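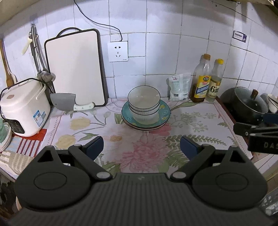 Bowls and plates on the flowery cloth.

I started playing basketball again in November, after 23 years of not touching a ball. Washington Rangel had been on at me since the summer. He and his brother Ademir play on Tuesday evenings in a school gym behind the bus depot, and they were short of bodies because two of the regulars had moved away.

The team is called Itside. I have asked where the name comes from and got three different answers, so I have stopped asking. We play in a works and social league, and the level goes from people who once played for their county down to people like me. Games are four quarters with a running clock, which suits me, as the clock does not stop for anything short of an injury.

My first game was against Zenditz. They had a tall lad at centre called Ryu who blocked my first shot before it had properly left my hand. He blocked the second one too. Marcelino Paiva, who runs our side, took me off after that and told me to pass the ball next time I saw him coming. I passed it for the rest of the night and finished with no points, one rebound and a very sore calf. We lost by 30.

The calf took a couple of weeks to settle. I used to warm up by jogging on the spot and swinging my arms a bit, and that is no longer enough. Now I get there early and do heel raises against the wall bars, then some slow lay-ups from both sides. My left hand is still hopeless.
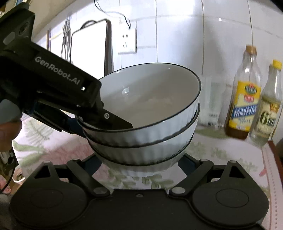 What has come back is the free throw. I was never quick and I could never jump, but as a teenager I spent whole afternoons at the line, and the routine is still in there – three bounces, a breath, bend the knees, follow through. Against Steron I went to the line twice in the last quarter and made all four. Osvaldo Magalhães, who referees most of our games and played a decent standard himself, nodded at me on the way back up the court. I thought about that nod for most of the week.

We lost that one as well, by 2. Ozan Kurtuluş had a good look from the corner at the end and it went halfway down and came out. He sat on the bench with his towel over his head until they started turning the lights off. I would have taken that shot every time if I were him, and I told him so in the car park.

Zone defence is the thing I am finding hardest. We play a 2-3 and I am meant to be on the bottom left, but I drift towards the ball and leave the corner open. Marcelino shouts my name when I do it. By the fourth quarter he is mostly just shouting "corner".

Zenditz again next, at their place. Ademir is away for work so I will probably get more minutes than I should. I have bought new shoes and an ankle support, and I need to find out where to park.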